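Kostavus Outdoor Navigation Stack
Pre-Deployment Software Inspection Checklist, Perception and Planning
Release candidate: Juso 12
Inspection date: July 4, 2018
Inspector: Nesrin Gökçe
Reviewed by: Alistair Hepburn

Status codes: S = satisfactory; C = satisfactory with comment; U = unsatisfactory, action required; N/A = not inspected at this visit.

Section A. Configuration and tooling

A1. Build identifier on vehicle matches the signed release record. S
A2. Parameter files under version control; no local edits present. C
Comment: One local override of the costmap inflation radius was found and removed. Operators are reminded that overrides must be lodged through Gorlow.
A3. Log storage has at least 70 per cent free capacity before departure. S
A4. Time synchronization between cameras and the planning computer verified. S

Section B. Perception

B1. Ground segmentation loads the current outdoor model. S
B2. Body mask applied to camera input, so that the vehicle's own parts are not reported as obstacles. C
Comment: Mask is correct at the centre of the lower margin. The lower left corner requires one further adjustment. Assigned to Diễm Hầu.
B3. Exposure control remains within limits in direct sun. S
B4. Painted, inlaid or shaded ground markings are classified as traversable. U
Comment: See general remarks. Dark bands were intermittently labelled as kerb or drop-off. This item failed on the previous candidate also.
B5. Distant objects of uncertain class are retained as unknown and not discarded. S

Section C. Planning and control

C1. Global planner returns a valid route for each test goal. S
C2. Local planner does not oscillate when two routes have similar cost. C
Comment: Brief hesitation on two of 10 runs. Within tolerance, but the traces should be kept for Lợi Mai.
C3. Speed limit honoured in open areas. S
C4. Vehicle comes to a controlled stop on loss of localization. S
C5. Recovery behaviour limited to three attempts before operator request. S
C6. Low-speed approach to moving pedestrians. N/A
Comment: To be inspected at the September visit.

Section D. Operator safety

D1. Hardware emergency stop tested before software start. S
D2. Wireless stop tested at the far end of the working area. S
D3. Operator briefed on the known defects of the candidate. C
Comment: Briefing given verbally by Cúc Lại. A written copy is to be placed with the Jaiswal run sheets.

Required actions

1. Correct B4 and repeat all 10 runs. Release may not proceed while this item is open.
2. Complete the mask adjustment under B2.
3. File the written briefing under D3 within 8 working days.
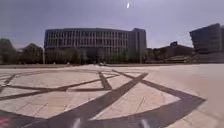
General remarks on item B4. The ground classifier continues to place too much weight on contrast and too little on measured height, and the planner inherits the error as a false boundary. Open paving is a demanding case for this reason. Where dark stone stripes are laid into pale slabs under strong sun, as on the plaza, the bands meet at angles and enclose large light panels, and a planner that treats each band as an edge will divide clear ground into closed cells. The corrected model should be assessed on the patterned area first and on the plain paving to the right of it second, with results reported separately. Reducing the obstacle threshold across the whole map is not an acceptable remedy, as it would also weaken detection of genuine kerbs.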